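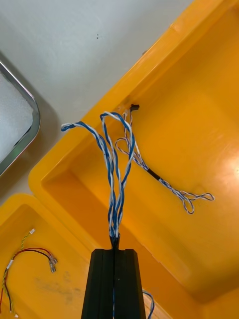

I finally finished unpacking the basement, which means the move is over. We got the keys in May and I told everyone the house would be done by the end of summer. The last boxes were the ones I had been avoiding, full of hardware and leads and parts of things. A twisted bundle like this one, blue wire wound around white with a blue stripe, is the kind of thing I can't throw out. I had some very much like it in a shoebox, left from when we put a phone line in the old apartment, and it had moved with me 4 times. I kept a short length and let the rest go to the recycling center.

My rule for the basement was simple. If I could say what a thing belonged to, it stayed. If I couldn't, it went in a crate by the stairs, and the crate got 60 days. Anything I had not gone looking for by then left the house. I took exactly two things back out of it, a hex key for the bed frame and the charger for the old drill.

I stole the crate idea from Corina Lüthi, who lived below us at the old place and moved twice in the time I knew her. She had very little furniture and could find anything in her apartment in under a minute. She also wrote on the side of every box and never on the top, so that she could read them once they were stacked. I wrote on the tops. I spent a good part of June lifting boxes to see what was under them. 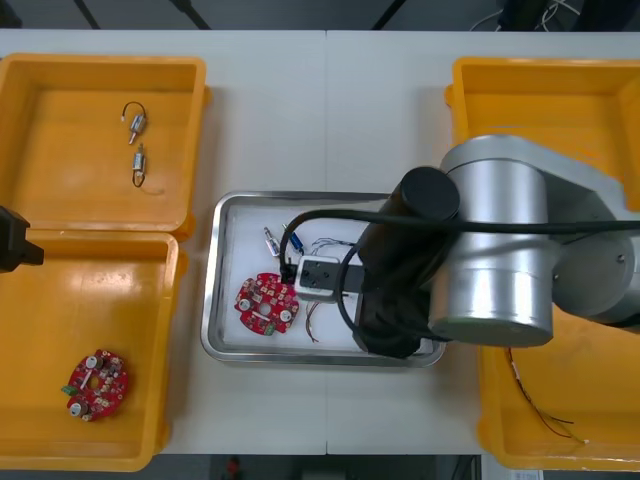 Shelving was the biggest expense. I bought a set of Kofler shelves, the deep ones, and paid 300 dollars including delivery. They went together in an afternoon with a rubber mallet. The floor slopes toward the drain, so the left-hand unit has shims under the front feet and still leans a little. Florin from across the street came over to help me get them upright and pointed out that I had put one of the middle shelves in upside down. It is still upside down. It holds paint cans and they don't mind.

After that I needed something to put on the shelves. I tried three kinds of container before settling on open plastic bins. Lids sounded good in the store, but in daily use I would set the lid down somewhere and then lose it, or stack something on top so that I stopped opening the bin at all. With open bins I can see in from where I stand. They do get dusty. I wipe them out when I change the furnace filter.

I sort by job and ignore what a thing is made of. Hanging pictures is one bin, with the hooks, the wire, the small level and a pencil. Plumbing is another. Bikes have two, and so does electrical, which is where the wire ended up.

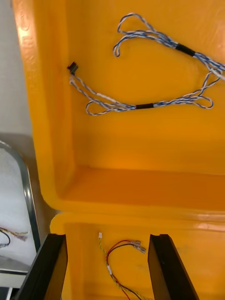 Blue-and-white twisted wire in an open yellow case.

The electrical bins took the longest. I had every adapter for every phone and router we ever owned. I matched each one to a device where I could and put a strip of masking tape on it with the name. The label on the adapter usually tells you the voltage and nothing about what it came with, so that part was slow. I did it at the kitchen table with the radio on over several evenings. Sobia thought the tape looked terrible. She has since used it to find the charger for the camera.
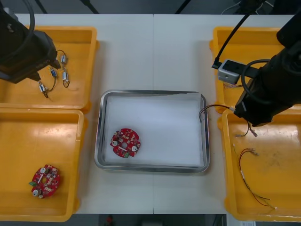 There are things I would do differently. I would sort before the move and leave after it for something else, because we paid the movers to carry a lot of what later went in the crate. I would also buy the shelves first. For most of the summer the boxes sat straight on the concrete, and the ones nearest the outside wall got damp at the bottom. We lost some books and a bag of sewing patterns.

The one box I did not open says "desk, misc" and it is heavy. It is on the bottom shelf of the leaning unit for now. I also still need a second light down there, over the washer, and a better place for the ladder than the hallway. Abimbola says he has wall brackets left over from his garage, so I'm driving over to get them when the roads clear.

Posted 2020-01-02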